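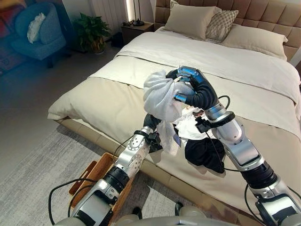 Tristgate Care Label Records: README

Home Data Notes Contact
Print this page E-mail this page

Read this before you download anything. The file holds 3,463 records of what care labels say on clothes and bedding, and what the owners say they do at home. Those are two different things, and neither one is proof of how a fabric should be washed.

What is in the file

Each record is one item. There are 4 groups of columns:

- label: fiber content, wash, dry, iron and bleach instructions, copied as printed
- item: type, main color, light or dark, year bought if known
- habit: how the owner says they wash and dry it
- outcome: shrinking, fading, pilling or graying, as reported by the owner

The last group is the weakest. We asked people whether a shirt had shrunk. We did not measure the shirt. People are bad at this, and a few told us about items they no longer owned. Those are marked recalled = yes and should probably be left out of anything serious.

Where the records come from

Most were collected in Quaye, with a smaller set from Pronden added in April. The Pronden forms used a different question for drying ("Do you tumble dry?" in place of "How do you dry this?"), so a yes there could mean every time or once last winter. We merged the two into one column. I argued against it and still think it was a mistake. The original answers are kept in dry_raw.

Nothing about this sample is random. Homes signed up through a notice, and people who answer a notice about laundry have opinions about laundry.

Missing values

In 923 records the label was cut out, worn blank or never there. The fiber field in those rows is empty. An earlier version filled it in with the owner's guess, and "cotton" was the guess far too often. If you have a copy with no empty fiber cells, throw it away.

Year bought is a guess in most rows. Treat it that way.
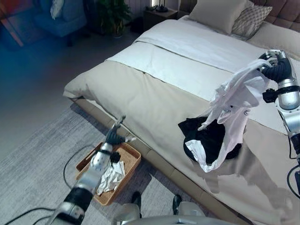 Maintained by: Jernilel Household Textiles Group

Claims we do not support

"Separate whites from darks or they will turn gray." The data can't tell you. Owners who mix loads report more graying, but they also report hotter washes and fuller machines. Pick your cause.

"Dry clean only labels are just makers being careful." Maybe. Plenty of owners wash these items at home and report no harm. Owners who ruined one may not have kept it long enough to enter it.

"Bedding needs washing every week." The file has a wash_freq column and no column on hygiene of any kind. We have seen it quoted for this anyway. Please stop.

Reasonable uses

Looking at how label wording varies. Testing code that reads messy text. Teaching a class what a self-selected sample looks like. I would not use it to sell detergent, though I expect somebody will.

Files

labels_full.csv: every record
labels_small.csv: the first 1,000 records in entry order. It is not a random draw, so don't report results from it.
codes.txt: what the short codes mean
changes.txt: what we fixed, and two things we broke

Known problems

Duvet covers and comforters share one code. Sheer fabrics were entered under "other" by one collector and "delicate" by another. Prints and logos were noted only if the owner brought them up, so a blank in print_note means nothing at all.

Corrections

Send the record number and what is wrong with it. "The data seems off" is not something we can fix.

Last changed Thursday, July 7, 2022

Contact | Copyright Jernilel Household Textiles Group | Back to top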